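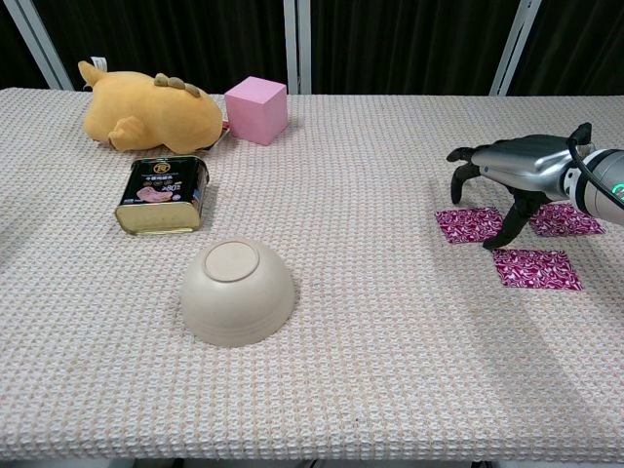

Yellow plush on the waffle cloth, dark curtain behind.

October, dye notebook, started 4:30 pm

OK, back to the walnut hull bath, which I left sulking in its bucket far too long. I strained it through the old pillowcase and got a lot more grit out than I wanted, so if anyone goes looking for the good strainer, it's soaking in the utility sink and please leave it there. The liquor is a very deep brown and smells like a wet basement. I love it!

Plan for this round was to stop guessing and use one yarn for everything. I picked the Vaher wool, because the Hadero has something on it that fights the mordant no matter how long I scour (I went through this last spring with the onion skins, see the sad orange page). Total dry weight on the shop scale was 372 grams, split over 3 skeins, near enough to even that I'm not going to fuss. Labels are knotted string this time. The pencil on masking tape floated off in the madder pot and I never did work out which was which.

Skein one, no mordant at all. Walnut is supposed to be happy without it and I believe that, mostly. Skein two, alum, my usual amount. Skein three, alum and then an iron dip at the end, kept short because iron makes this wool feel like a doormat if you forget about it.

All three went in together at a lukewarm start. I brought the pot up slowly and held it just under a simmer for 30 minutes. The Nokach burner still runs hot on the left side, so I turned the pot a quarter turn whenever I walked past, and I walked past a lot. Note for next time: the dial needs to sit lower than the pen mark. That mark was made with the big pot and it lies with the small one.

Pulled them and let them drip over the tub. Differences so far:

One is a soft toast color, a bit streaky where the ties were. I tied too tight again. Figure eights, loose, I know, I know.

Two is warmer and more even, kind of a gingerbread. This is the one I'd knit with tomorrow.

Three went into the iron and turned before I had even put the spoon down - a cool gray brown, close to wet bark. Rinsed it until the water ran clear, which took 2 buckets and most of my patience. It does feel rougher than the others but I'm holding off on an opinion until it's dry.

I also threw a scrap of cotton string in the pot out of curiosity. It came out the color of weak tea. Not worth writing up, but there, I wrote it up.

The leftover bath still has plenty in it. I poured it into the lidded Trimon bucket and wrote WALNUT on the lid in big letters, so please don't use it for rinsing brushes. I want to run a second batch for paler shades and see how far down it goes before it gives up. Maybe some of the silk too, if I can find where I put the silk. (Not in the blue drawer. I looked. There's only zippers in there.)

Things I want to sort out before the next session: get a thermometer that reads the same twice in a row, cut sample cards for the window test, and wind a few yards of each skein onto card before I forget which knot means what. For the record, one knot is plain, two knots alum, three knots iron. Half of each card gets covered with foil and the other half gets the south window. Walnut has a good reputation for light but I've never checked it on this wool.

Hands are brown up to the wrist. The glove on the right has a hole in the thumb and I knew that when I put it on. New gloves are on the shopping list, along with pH strips and more alum - the jar is down to the bit that sticks to the bottom.

6:15 pm, skeins hung up on the rack by the back door with a tray underneath. Burner off, lid on, going home.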